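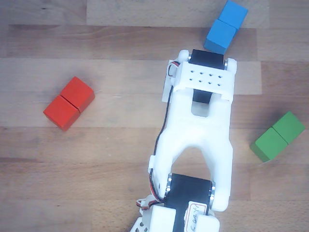 # A Day at Pirnden Studios, Where Everyone Is "Just Friends"

The soap *Zeka* let the public onto its lot in Skostitz on Wednesday, and I went along with 374 other people who had also told their bosses they had a dental appointment. Tickets were capped at 375. I bought mine in February, back when Eldana Abera was still wearing the ring.

If you've missed the past few weeks: Abera plays Zeka, heiress, amnesiac and part-time surgeon. She was engaged to a restaurant owner. Then she was photographed leaving a juice bar with a man in a baseball cap, and the studio put out a statement saying she was "focused on the work." The cap has never been identified. I have theories, and I shared most of them in the parking line.

## The tour

We were sent around in groups of 16 by a young guide who had clearly been told what not to say. Could she tell us if the season finale was a wedding? She could tell us that the lot had its own bakery. Was Abera in the building? The bakery did a very good cheese roll.

Stage 6 holds the Hotel Alvarado, which has burned down on screen more often than I've changed my sheets this year. In person it is one lobby and a staircase that stops at the ninth step. All those dramatic exits to the penthouse end with an actor crouching behind a potted fern until someone yells cut. A woman in my group had flown in for this staircase and got quite emotional. I took her picture on it, then she took mine, and I look like I'm waiting for a bus.

The costume room was better. They have kept the dress from episode 624, the one with the poisoned champagne, and the stain is still there. It's tea.

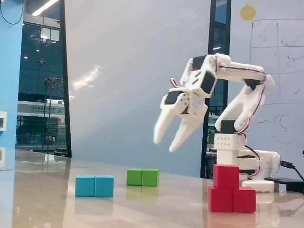 *Green and red blocks on the table, Wednesday*

## The Q&A

Abera came out at three o'clock in a gray sweater, with no ring and excellent hair. She was funny, she was late, and she answered eleven questions without giving up a thing. Asked if she was seeing anyone, she said she was seeing "a lot of her physical therapist." The room made a noise. Her publicist, standing by the curtain, made a different one.

Somebody at the back then asked if the physical therapist owned a baseball cap. Abera laughed for slightly too long and said everybody owns a baseball cap. I'm reporting it exactly as it happened and you can do what you like with it.

## If you go

Parking is free but a long walk from the gate. The gift shop closes before the Q&A ends, so buy your Hotel Alvarado bathrobe early and carry it around all day like I did. The cheese rolls were gone by one.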